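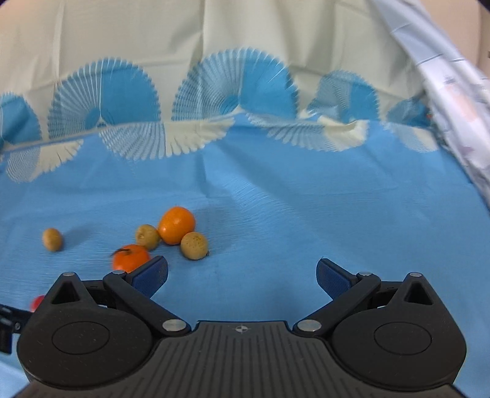 Page 14

3. Collecting the demonstrations

3.1 Equipment

All demonstrations were recorded with a hand-held gripper with two fingers, held by one of us and closed by hand. The camera is mounted on the gripper and looks forward past the fingers, so the view used in training is the view the policy will have when it runs on the arm. Both fingertips carry dark blue textured pads. We kept the same pads for the whole study, as an early change of pad color had made our first pilot set useless.

The lens is very wide. Straight edges near the border of the view come out bent, and we decided against correcting this before training. Correction would have cut away part of the table, and the side regions are where a second piece of fruit often enters the view during an approach.

3.2 Task

The task is called "pick one, place one" in our log sheets. The operator approaches a group of fruit on a cloth, closes on one piece, lifts it, and sets it down on a free part of the cloth. Each recording starts with the fingers open and no fruit between them. It ends when the fingers have opened again and the gripper has moved back.

Mandarins were used as the large class. Small, round, pale yellow-brown fruit made up the second class, and one small red fruit was added to some layouts as a distractor. The operator was never asked to pick it. The pieces were placed close together on purpose, with some of them touching, because the Storia baseline had been trained only on separated objects and we wanted to see what crowding would do to it.

3.3 Layouts and backgrounds

We prepared 13 layouts. A layout fixes the number of pieces of each class and which side of the cloth they go on, but not their exact positions. After every recording the pieces were moved by hand.

The blue cloth with the shell-pattern border was our most demanding background. The fan shapes have light, curved edges which the detector in the Requena pipeline sometimes reported as fruit. We left the border in view at the back of the table and hung plain off-white fabric behind it. A second draped fabric on the right side gave the background some variation without putting more objects on the table.

3.4 Recording procedure

Sessions were limited to 60 recordings per operator. Past that point the approach paths became shorter and more alike, and we judged this a loss of variety. Operators were told to approach from different heights and to pause before closing — the pause makes the grasp point easier to find when the recordings are cut into segments.

Occlusion was left in. When the gripper is low, its housing hides whatever lies beside it, and a finger pad often covers part of the nearest fruit. A recording was rejected only if the target itself was hidden for the entire approach.

3.5 Resulting set

After rejection, the set held 1,797 recordings. The most common reason for rejection was a piece rolling off the cloth, followed by a dropped piece during the lift. Drops were stored in a separate folder and were not used for training in this report.

The set was frozen on 25 April 2023 and copied to the Brerkside server. The split was made by layout, so no layout appears in both training and test. A random split by recording gave higher scores in our first trial, but near-identical scenes ended up on both sides of it.

3.6 Known problems

Small fruit was harder to record than mandarins. The pads meet the fruit low on its sides and a small tilt of the wrist pushes it away. Operators compensated by closing more slowly, and the policy may learn this speed as a feature of the class. Creases in the cloth also stopped some pieces from rolling, an effect that will be missing on the bare bench at Ovville, where the arm tests are planned for June.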